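Textile handling team: wrist view, grasp points, and what to log

Rorkdale Student Robotics Forum > Projects > Manipulation

ribarra_p
Posting the state of the cloth project before the February review. Task definition is unchanged: pick a garment off the padded surface, lift it clear, hold, release. The policy takes the wrist view plus joint state, no depth. We have 105 episodes recorded and a target of 3,000 frames labeled by hand for the grasp point. Start poses are the current argument. Some of us want every episode to begin with the gripper pointed well away from the cloth, so the policy has to search. Others want the cloth in view from the first frame. Wrist view with the fingers up at the rail:
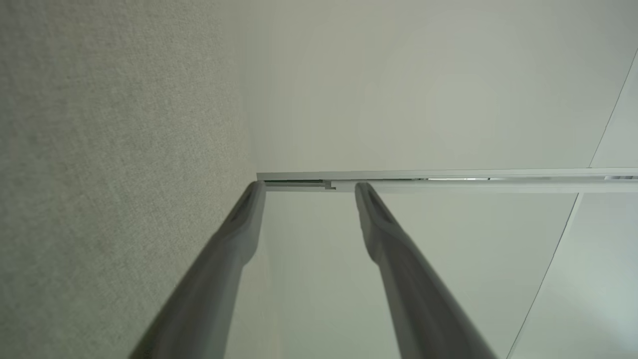
Perla Ibarra
Cloth handling project, team lead

A start pose like this gives the network almost nothing: pale surface, rail, speckled wall. My position is that 25 episodes should start this way. Jawad disagrees and can speak for himself.

jmemon
I disagree. A search phase is a separate skill. If you mix it into the same demonstrations you get long stretches where the correct action depends on where the operator remembers the cloth being. The wrist view doesn't contain that. A policy with no history will average over left and right and stall. Script the search, hand over when red pixels pass a threshold, train only on the approach and grasp.

flosham_lab
The color threshold will work for your garments and for nothing else. At Flosham we did it with a blue towel and had to redo everything when we switched to gray ones. Use a small detector.

jmemon
We are not switching garments before the review. A threshold is 15 lines and I can debug it.

ribarra_p
Fine for the handover. It doesn't help with clutter, though. The same colors can show up in two places in one view, one on the gray surface and one on the floor. The threshold fires on either. Frame from the wrist camera:

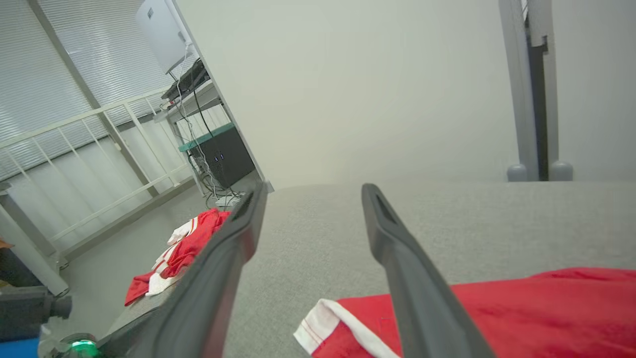

Do you need a force sensor in the fingers to pick up cloth?
For single garments on a padded surface, motor current is usually enough. It tells you the fingers have closed on something, though not how many layers. For separating stacked layers you will want tactile sensing.

The above is from the Midtbø handout, which I'm pasting since it gets asked at every meeting. Back to the clutter problem: I'd mask everything past the far edge of the surface and left of it. The arm pose is known, so the mask can be projected.

tolv_k
Projected masks drift if your hand-eye calibration is off. When did you last redo it?

ribarra_p
After the wrist mount was replaced. Reprojection error was acceptable on the board, worse near the image corners.

jmemon
Then the mask will be wrong exactly where the floor cloth sits, at the left of the view. Pick up the floor cloth before the episode. Problem gone.

flosham_lab
That is tidying the data to suit the method. If the review panel drops a second garment next to the table you have no answer.

jmemon
The review sheet says one garment. I'm optimizing for the review sheet – you can write the general version in the spring.

tolv_k
What do you count as a successful grasp? Our Proltness entry lost points on that. We logged success on finger closure, and the judges wanted the cloth clear of the surface.

ribarra_p
Closure plus held in view, labeled by a person. I don't trust current alone with thin knit. One that I'd label as held:
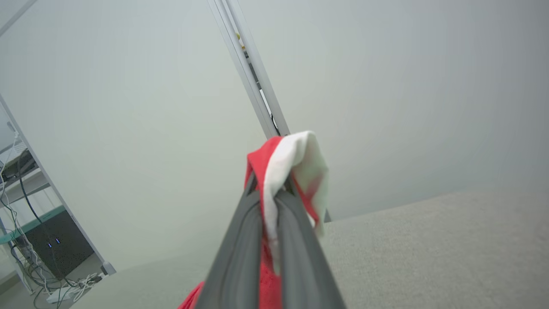 Red and white fabric clamped between the fingers, wrist view.

Note that the white section flops over the tips. That hides the contact area, so a labeler is inferring the grasp from the red part between the fingers. I'd like a second label for "contact hidden".

jmemon
Agreed on the second label. Keep it binary. Last time we had a five-step scale and no two labelers used it the same way.

flosham_lab
Also log the camera tilt. The wall posts run diagonally there. If your augmentation only rotates by a few degrees you are leaving out most of what the wrist does.

ribarra_p
Tilt comes out of the joint state, so it's already in the log. Rotation augmentation is off at the moment. I'll run it both ways on the existing episodes and post the curves. Start poses stay open until then.

jmemon
Put the random seed in the post this time.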